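4. 生地をこねて休ませる

いよいよ粉と水が生地になります。Grorumの発酵かごを使うパンづくりで、いちばん楽しいところです!

4-1 ボウルに粉と塩を入れ、指先でざっと混ぜます。
4-2 元種を溶いた水を3回に分けて加えます。最後の分は様子を見ながら少しずつどうぞ。
4-3 粉気がなくなったら台に出し、手のひらの付け根で押しては折りたたみます。11分ほど続けると、表面が急になめらかになってきます(この瞬間が本当に気持ちいい!)。

注意:べたつくからといって打ち粉を足しすぎないでください。焼き上がりが固くなります。

4-4 端から小さくちぎり、両手の指でゆっくり広げます。向こうが透けるくらい薄く伸びれば十分です。すぐ切れてしまうときは、4-3に戻ってもう少しこねましょう。 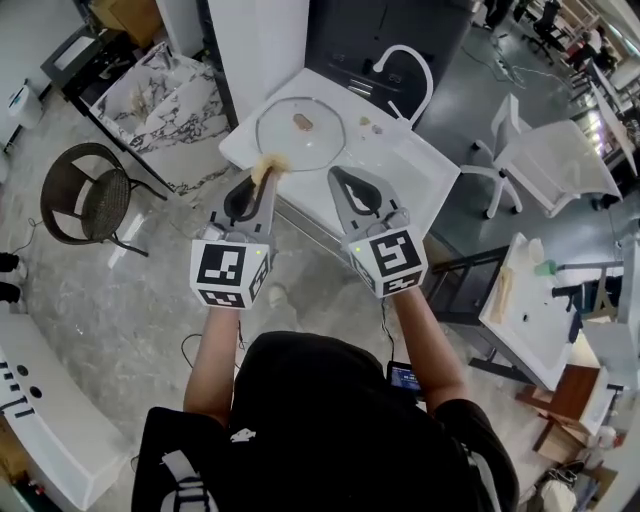

図4 白い作業台と小さなかたまり

4-5 生地を丸め、とじ目を下にしてボウルに戻し、ぬれ布巾をかけます。
4-6 室温でひとまわり大きくなるまで休ませます。8月の台所ではあっという間にふくらむので、早めにのぞいてみてください。

メモ:ライ麦を混ぜた生地は薄く伸びません。4-4は飛ばして、手ざわりで判断してください。Veerle Hendriksさんのライ麦配合は巻末の102ページにあります。香りがすばらしいので、慣れたらぜひ!

注意:発酵かごはまだ使いません。この段階で入れると、生地が籐の目に入りこんで取れなくなります。かごの粉のふり方は「5. 成形」で説明します。

4-7 指に粉をつけて生地の中央に差しこみます。穴がゆっくり戻れば次へ進みます。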